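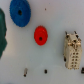
Figure 7. Parts laid out on the work surface: blue gear, red gear and multi-pin connector.

2.1 Laying out and checking the parts

Before fitting the Vultden gear train, lay the loose parts on a flat, light-colored surface. Leave a clear gap between parts so that teeth and pin holes can be inspected without moving anything.

1. Switch off the base unit and unplug it from the wall.
2. Place the blue gear at the upper left of the work area. It is the larger of the two gears and has the finer grip on the drive shaft.
3. Place the red gear below it and to the right.
4. Turn each gear slowly by hand and check the full rim. Replace any gear with a chipped or flattened tooth.
5. Look through the center hole of each gear. Remove dust or molding residue with a dry brush.
6. Stand the cream-colored connector to the right of the gears and check the pin holes for dirt.

CAUTION: Do not push a needle or wire into the pin holes. The contacts inside spread easily and cannot be reset.

NOTE: Gears from the older Plitthorpe kit have a different bore and will not seat on this shaft. Kits with 38 parts are the older type; the current kit has 136.

7. Apply grease to the shaft only — never to the teeth.

Continue with section 2.2, Fitting the red gear.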